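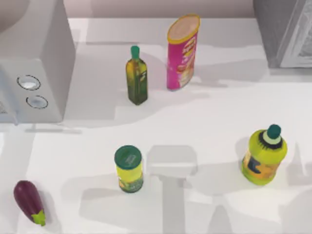
Can you learn to program a two-armed robot without buying a two-armed robot? With a decent simulator you can get most of the way, and the Vaseder kitchen kit is the first one I've stuck with past the free trial.

I've been using it since the middle of August, mostly after dinner, on a desktop that was already old when I got it. The kit is a download plus a license: a virtual kitchen, a pair of arms, a box of groceries to push around and a set of 39 lessons. It costs $53 for a year (there's a monthly plan too, but I didn't look at it very hard). You write your moves in a simple script window, hit run, and watch the arms go for it.

The kitchen I've spent the most time in has a white counter with a microwave at the left, a bottle of olive oil and a pink chip can near the back wall, and a purple eggplant down in the front corner. I love that eggplant. It's also the reason I went to bed at one in the morning twice in the same week, because a long slippery shape lying at an angle is a whole different animal from a jar standing up straight! The jar with the green lid took me one evening. The eggplant took me until lesson 16, and I still drop it.

What I like best is the top-down view. You can plan a reach from up there so much more easily than from the side, and the shadows on the counter turned out to be a real help when I was lining things up. I'd switch them off to speed things up and then switch them right back on. The labels on the groceries are nice and bright too, so I can tell at a glance which thing I told the arm to go after (and which thing it went after instead, ha).

Now the grumbles. The install was 41 steps if you count every little "click OK," and the manual skips one of them. I wrote to support and got a very patient reply from Edgardo Dalisay, who sent me the missing line and a link to a newer build. The loading times are long, long enough to make tea. And the microwave knobs don't turn until you buy the Brevwood add-on, which bugged me more than it should have. I wanted to turn those knobs!

I also tried the Ilow starter pack for a couple of evenings before this one. It's cheaper and it loads faster, but you only get one arm and a bunch of plain blocks, and I got bored. If you're teaching a kid, I'd probably still start there.

My practice log says 516 runs so far, a lot of them terrible. Next up is lesson 17, passing the tall yellow-green bottle from one arm to the other. I'll post my script once it works more than once in a row.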